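Visit to the Koval test apartment, 2026-05-08

Five of us from Pruson went to see how Koval writes its house rules for humanoids working in home settings. Obadia Kombo took us through the bathroom, the smallest room on the tour.
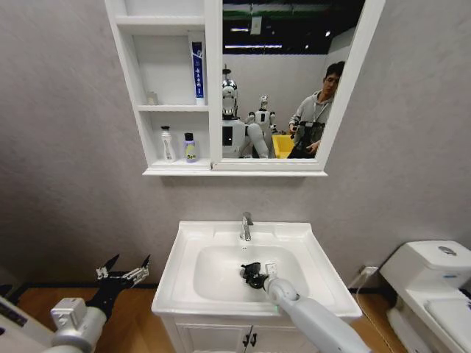

Pruson – Robot Safety and Standards Team

The rule sheet has nine points and fits on one page. An operator stays in the room with the controls in hand, eyes on the task or the device. Work over the washbasin is done with one arm, and the other hand stays clear of it. Toiletries go back on the shelf they came from.

We liked that stop drills are run every 20 sessions and written up the same day. We were less sure about mains plugs near the floor – our own draft asks for a cover on each one. Kombo will send the revised sheet.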